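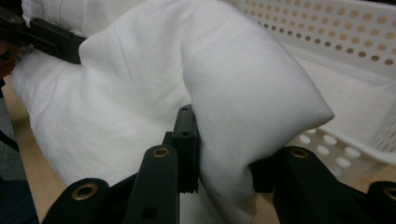
White cloth gathered into deep folds, with fine creases across the weave.

The Weight of White Linen

Commercial laundries seldom attract public attention, although few hotels, aged care homes or hospitals could open their doors without one. At the Tanabe textile service, the day's first load of flat linen reaches the finishing floor at 5 a.m., and the last leaves in the late afternoon. Between those hours, every sheet is shaken out, inspected, pressed and folded to the standard set by the client.

Charmaine Jacobs has supervised the finishing floor for 26 years. She maintains that white cotton remains the most demanding textile in the building. Coloured fabric will conceal a faint mark or an uneven crease; white fabric displays both, particularly under the lamps at the inspection table. New staff therefore begin with plain white sheets and are introduced to fitted styles only once their corners are consistently square.

The fitted sheet has its own procedure. The hands are placed inside two adjoining corners, one corner is turned over the other, and the remaining pair is brought up to meet them. The elasticated edge is then laid inwards on the table and the sides are folded over it to form a straight-edged rectangle. Towels are folded in thirds lengthwise, with the hem concealed, so that the shelf presents a single rounded edge.

Fibre and finish also determine how linen is handled. Kimie Ishida, who advises the service on textile care, recommends that cotton be taken from the dryer while it retains a little moisture, as creases set firmly in over-dried cloth. She discourages the use of fabric softener on towels, where residue gradually reduces absorbency. A sheet from the Gumano range, the heaviest the service handles, is expected to withstand 200 washes before it is retired and cut down for cleaning cloths.

Much of this practice may be adopted at home. Ms Jacobs advises households to fold on a cleared table at waist height, to smooth each layer from the centre towards the hem, and to store complete sets inside one of their own pillowcases. Freshly laundered sets should be placed at the bottom of the pile so that all are used in turn. The linen cupboard itself should be aired every Friday, or whenever the beds are changed.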